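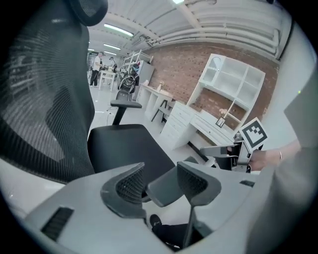 Research Article – Workplace Health

3.2 Sitting time and reported back pain

Figure 3. Mesh-backed office chair with headrest and armrest.

Diaries came back from both sites, Tundstead and Naro. Response better at Tundstead. Staff there wrote down each break longer than three minutes, as asked; at Naro many filled in the whole week on the last day, so we treat those entries with care. Roughly 500 diaries usable. Pain scores rose with unbroken sitting time, mostly in the lower back – neck scores hardly moved. Age made little diffrence. The 18 people who changed desks in December were left out of this section and are taken up in 3.4. Collado and Toledo scored the diaries separately, then compared. Where they disagreed the lower score was kept. Chair type was not recorded at Naro, wich limits what we can say about seat design.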